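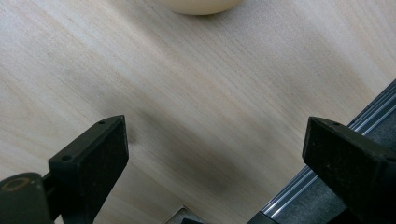 Pre-run safety check, hand-held gripper build
Hallside shared workshop, bench by the back windows
Filled in by me (Konrad Wieser), October

I'm using the shop's standard powered-tool sheet, the one Yutong Yan put together for the router table, so a few lines don't fit and I've crossed them out or bent them to suit. Comments are under each item. If you borrow the gripper, please fill in your own copy, and don't just initial mine!

1. Work surface clear and stable
OK. Bare wood top, nothing under the fingers. I wiped it down before I started and there are still little dark specks in the grain that don't come off, so don't waste ten minutes on them like I did. The bench doesn't rock now that I've shimmed the left back leg.

2. Finger blocks tight on their mounts
OK after adjustment. The right one had a hair of play when I wiggled it side to side. Snugged the screws and it went away. I put a paint-pen dot on each screw head so I can tell at a glance if one has backed out. You want the long hex key from the Lumbantobing set for this, the short one doesn't reach and you'll scrape your knuckles on the rail (ask me how I know).

3. Finger blocks free of cracks and sharp edges
OK, with a comment. Both black blocks are scuffed and there's dust all over them. That's only looks. I ran a fingernail around the screw holes and didn't feel anything starting to split. The inner faces are a bit fuzzy and they hang on to lint like crazy, so brush them with a dry toothbrush. No alcohol please, I don't know yet what it does to this print.

4. Fingers line up when closed
OK. Closed them slowly on a strip of paper and pulled. Same drag top and bottom.

5. Rail clean, no grit between the rods
OK. Blew it out and ran a cotton swab down the channel. The swab came back gray the first time and clean the second. Please don't oil the rods! Somebody did that to the old drawer slide project, and by the end of the month it was basically sandpaper.

6. Travel limits working
OK. Open limit stops where it should. The closed limit was late, so I moved the flag over and tried it again 9 times in a row, and it tripped every time. I'd still like a hard stop on that end. It's on my list, right below the thing I'm supposed to be doing instead.

7. Pinch points marked
NOT OK. There are two spots where you can catch a fingertip: between the fingers (obviously), and down low where the carriage comes back along the rail. The second one is the one that worries me, because your holding hand naturally drifts that way when your wrist gets tired. I've ordered yellow tape. Until it's on, keep both hands on the handle before anyone touches the power switch.

8. Grip force set low for first run
OK. Limited to 600 grams on the kitchen scale. I had it at 614 on the first try and backed it off a touch, and I know 14 grams is nothing, but the sheet says 600 and I wrote the sheet for this part. Yutong wanted it lower still for anybody new. Fine by me, just write down whatever you use.

9. Power supply and wiring
OK. Using the Randar bench supply with the current limit on. Cable runs off the side of the bench and is taped to the leg. Checked the strain relief by tugging, nothing moved. The connector is keyed, so if you find yourself pushing hard, stop and turn it over.

10. Emergency stop within reach
OK, but read this. The red button is on the wall side, great if you're right-handed and a stretch if you aren't. I've made up a longer lead for it. Try it with the fingers moving before you trust it, every single session.

11. Blade guard in place
Crossed out. No blade!

12. Test object suitable
OK. Something light and smooth for now, with no glass and nothing that would hurt if it got flung. Start with it well out of reach of the fingers and bring the gripper up to it slowly. Going in fast makes me squeeze early, and then I'm chasing the thing across the bench.

13. Eye protection
Yes. I feel silly wearing goggles for something this slow, but a spring let go on my Skekden clamp last winter and went past my ear, so goggles it is.

14. Lighting good enough to see the work
Mostly. Plenty of light on the far part of the bench, dimmer right down by the fingers where the tool throws its own shadow. I'd like a small clip lamp from the left. If there's a spare one in the cabinet, leave it on my shelf.

15. Cycle log started
OK. The notebook is on the hook. My plan is 200 open-and-close cycles with nothing in the fingers, then go back and do items 2, 5 and 6 over again before it picks anything up.

Result: cleared for slow, supervised runs only, until item 7 is closed out.

Open items
Yellow tape on both pinch points (me)
Hard stop on closed end of rail (me, eventually)
Clip lamp (anyone)
Shorter screws for the left block, the ones in there now stick out on the back side and snag my sleeve (Yutong has a bag of them)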